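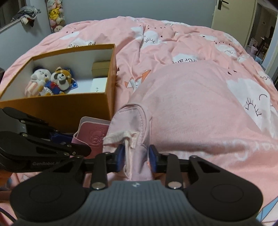 Trorkoruraを申し込むと、いつから家事をしなくてよくなりますか。

最初のひと月は、お客様ご自身の手で片づけをしていただきます。アームがうかがうのは、その翌月からです。

案内冊子の最初のページに、この問答が大きな字で刷ってあった。正直な会社だと思った。少なくとも、二ページ目に書く会社よりは正直である。

私は「ミューラー(Murer)」という家事用品の比較誌で記事を書いている。掃除機、物干し、布団乾燥機、それから年に一度、よく飽きもせず換気扇。担当は片づけ全般で、評価は八十点満点と決まっている。なぜ百点ではないのかと読者からよく聞かれるが、創刊のときの編集長が、百点の家電を見たことがないからと言って勝手に二割引いたのだそうだ。それなら八十点の家電はあったのかと聞くと、なかったという。

2023年2月、サーデール社(Sardale)の片づけ学習サービス「Trorkorura」がうちに来た。読み方は担当者に三度聞いて、三度とも少しずつ違った。以下、横文字のまま書く。

仕組みは簡単である。手で握る式のつかみ具が二本届く。客はそれを両手に持って、いつもの部屋をいつものように片づける。その動きが記録され、サーデール社に送られ、ひと月たつと、うちの片づけ方を覚えたアームが台車に乗ってやって来る。世間の片づけ方ではない。うちの、である。営業の人はここで声を一段低くした。

「ご家庭の流儀を、そのまま引き継ぎます」

私はこのとき、流儀という言葉が自分の家に当てはまるかどうかを、もう少し考えるべきだった。

部屋は娘の部屋にした。居間にしようと言ったら、妻が居間は人に見せられないと言い、台所にしようと言ったら、あなたは鍋の場所を知らないと言った。どちらも事実である。娘は九歳で、部屋を提供する代わりに自分も一本持つという条件を出してきた。契約書には、操作者は成人に限ると書いてあった。娘は契約書を読み、それなら監督をすると言った。

監督は椅子に座って、ベッドの上のものを全部、橙色の大きな箱に入れるようにと命じた。

やってみるとこれが難しい。つかみ具の先には青いパッドがついていて、握ると左右から閉じる。布はまあ、つかめる。端が逃げるので、くしゃっと寄せておいてから挟む。硬いものはもっと楽だ。困るのはその中間で、硬いようで柔らかく、柔らかいようで角のあるもの、つまり九歳の子どもの持ち物のほとんどである。化粧品のつもりらしい小物入れ。ファスナーの壊れた何か。かばんの中に入っているかばん。

「パパ、それはそこじゃない」

「箱に入れろと言ったじゃないか」

「箱の中の、そこじゃない」

箱の中には住所があるのだった。ぬいぐるみは左の端。紙の小箱は奥の角。その手前は眼鏡のケースで、眼鏡をかけていない娘がなぜ眼鏡のケースを持っているのかは、聞いたが、教えてもらえなかった。

冊子には「迷わず、ふだん通りに」と書いてある。私は迷った。迷うと手が空中で止まる。止まったままつかみ具を少し開いたり閉じたりする。これも記録されているのかと電話で聞いたら、応対の人は明るい声で、もちろんです、そこがお客様らしさですから、と言った。

三回目の片づけで、私は早くもずるを覚えた。布団の陰に押しこんで、上から掛け布団をかぶせるのである。桃色の生地に、眠そうな顔の雲がたくさん描いてある掛け布団で、何を隠しても雲が寝ているだけに見える。よくできた柄だと思う。監督は見ていたが、何も言わなかった。あとで聞いたら、いつも自分がやっている方法なので注意しにくかったという。
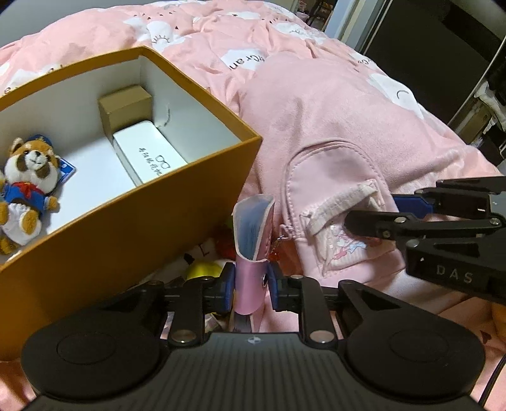

それでも二週間もすると、腕は上がった。筒になった薄いケースを立てたまま持てるようになったし、一方の手で押さえておいてもう一方で寄せる、という大人びた動きもできるようになった。妻は夜、戸口に立ってしばらく眺めてから、あなたがこの部屋を片づけているのを初めて見たと言った。仕事だからと答えると、そうでしょうねと言って行ってしまった。

問題は、片づけるものがなくなることだった。

契約では、ひと月に五十一回の記録を送ることになっている。ところがベッドの上の品物は、一度箱に入れてしまえばもうベッドの上にはない。はじめのうちは娘が学校から帰って散らかしてくれるのを待っていたが、彼女は監督になってから急に散らかさなくなった。立場が人をつくるというのは本当らしい。そこで私は、つかみ具で箱から出し、ベッドに並べ、またつかみ具で箱に戻すことにした。出すときも電源は入れたままだった。切り方が冊子の三十七ページに書いてあるのだが、私は三十六ページまでしか読んでいなかった。

サーデール社からは毎週、経過報告が届く。文面はだいたい丁寧で、最後に必ず一行、担当技師の所見がつく。一週目は「布の扱いに独特の間があります」。二週目は「独特の間が安定してきました」。三週目は「往復の動作が確認されました。ご家庭の流儀として尊重いたします」。

私は三週目の報告を、妻に見せずに引き出しにしまった。これは手でやった。

同じころ、競合のオスターマン(Ostermann)にも試用を申し込んでいたのだが、あちらは先に片づけの名人を雇って学ばせておき、出来上がった腕前を全国の家庭に配るという方式である。客は何もしなくていい。一日だけ来てもらったら、娘の部屋は旅館になった。ぬいぐるみは背の順に並び、掛け布団の端は折り紙のように折られていた。娘は入口で靴下を脱ぎ、少し考えてからまたはいた。その晩は自分の部屋で眠れないと言って、私たちの布団に来た。オスターマンには六十二点をつけた。技術は申し分ない。寝相の悪い九歳に蹴られたぶんだけ引いた。

三月になって、アームが来た。

台車を押してきたのは若い技師で、玄関で靴をそろえ、それから台車の車輪を四つとも布で拭いた。この人が片づけてくれればいいのにと思ったが、そういう契約はないらしい。技師はアームをベッドの脇に据え、娘にお辞儀をした。娘もお辞儀をして、前の晩から用意しておいた散らかりを手で示した。本人によれば、中くらいの散らかりだそうである。

アームはまず、止まった。

空中で止まったまま、指先を少し開き、少し閉じた。

「故障ですか」と私は聞いた。

「お考えになっているところです」と技師は言った。機械に敬語を使う人だった。

やがてアームは布を寄せ、挟み、箱へ運んだ。端が逃げて、やり直した。次にかばんをつかみ、箱の上まで持っていって、そこでちょっと右を向いた。右には監督の椅子があった。娘が「それはそこでいい」と言うと、アームはそのまま下ろした。音声は聞こえない仕様だと技師は説明した。この間も、学習された間なのだという。つまり、私が娘の顔色をうかがっていた長さである。

妻が戸口に来ていた。

「あなたにそっくりね」

「似てない」

「肩の落とし方とか」

アームに肩はない、と言おうとして見たら、それらしい関節がたしかに落ちていた。

ぬいぐるみは左の端に、紙の小箱は奥の角に収まった。最後に残った靴下を、アームはしばらく持って考え、それから雲の掛け布団をめくって、その下に入れた。掛け布団を元に戻し、上から二度、軽く押さえた。

技師が帳面に何か書いた。私は壁を見ていた。娘は拍手をした。

ベッドの上はきれいになった。所要時間も悪くない。私は手帳に六十八と書き、これはオスターマンに勝ったなと思って、もう一度ベッドを見た。アームが箱からぬいぐるみを出していた。

丁寧な手つきだった。青い服を着たやつを、襟を崩さないように挟み、ベッドに置き、隣にもう一つ置いた。眼鏡のケースを出した。かばんを出した。すっかり出し終えると、少し止まって、今度は順に戻しはじめた。

「往復のご家庭でしたね」と技師が言った。

「止められますか」

「停止の方法は、三十七ページに」

技師が冊子をめくっているあいだに、二往復目が始まった。靴下だけは一度も出てこなかった。あれは隠し場所として定着したのだと思う。

その晩、私は編集部に電話をした。往復を除けば優秀である、という書き方でいいかと聞くと、編集長は、往復を除いたら片づけなんて何が残るんだと言った。この人は家族が多い。それで点数は六十八のままになった。

料金についても書いておく。アームの訪問は一回二百円で、二往復しても同じである。学び直しを頼むこともできるが、その場合は記録を最初からやり直す。サーデール社の勧めでは、次は別のご家族が操作者になるのがよいとのことだった。妻に話すと、つかみ具を手に取って、重さを確かめるように何度か握り、それから私のほうへ向けて一度閉じた。

返事は保留になっている。つかみ具はいま台所にあって、娘がときどき持ち出しては、契約違反だから見ないでと言いながら、高い棚の菓子を取っている。私よりずっと上手で、迷いがない。電源が入っているかどうかは確かめていない。来週の報告書の所見を、少し楽しみにしている。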